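Carkthorpe Key Amnesty is back, and we'd love your bunches

8 May 2018

Hello from all of us at Prusik! I'm Liette Beaudoin, I run the little shop and repair bench on Montes Row in Carkthorpe, and I'm very happy to say our Key Amnesty opens again this month, this time with a new hallway stand to go with it.

If you missed the first one in March, it's simple. You bring in that great jangling lump of keys from the kitchen drawer, we sit down with you and sort it out. Every key you still use gets a coloured tag (orange for the shed, red for Mum's, whatever makes sense in your house) and the rest can go in our scrap tin. It's free, there's tea, and you'd be amazed how cheerful people get about it!

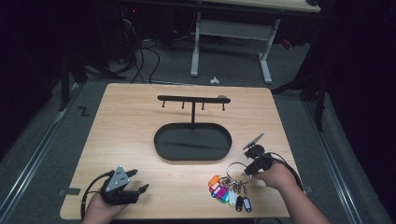 The first amnesty took in 3,902 keys over a fortnight. We had hoped for a few hundred, so the scrap tin became a scrap bucket and then a dustbin. More than 60 households went home with a tagged bunch, and quite a few came back a week later asking where on earth they were supposed to put it.

That question is how the Tarnex stand came about. It's a plain black metal thing with a tray at the bottom and a bar across the top with hooks on it, and it sits on a shelf or a hall table without any drilling, which will please anybody who rents. I wanted a raised rim on the tray so that coins and odd keys stay put. We went through 2 earlier versions before I was happy with the height (the first was far too tall and looked like a hat stand for a doll).

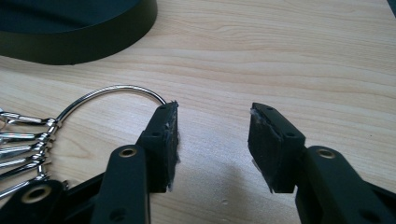 Doaa Lamrani wrote to us to say that the big ring matters more than the stand: "I used to have four small rings and could never find any of them. One large one with everything clipped on, and I haven't been locked out all spring."

I do take the point, Doaa, and we'll have large rings at the bench for anyone who wants one. My own advice is to keep the front door key somewhere you can get at it with shopping in the other hand.

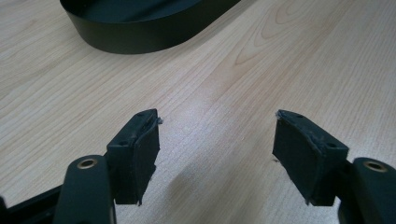

The stand goes on sale in the shop on the day the amnesty opens, and we'll have 3 set up on the counter so you can try your own bunch on them first. Tadeo Saavedra will be on the tagging table in the mornings and I'll do the afternoons. Please don't post keys through the letterbox overnight!

For pictures, interviews or a chat about keys, ask for Montserrat Espinoza at the Prusik shop, Montes Row, Carkthorpe.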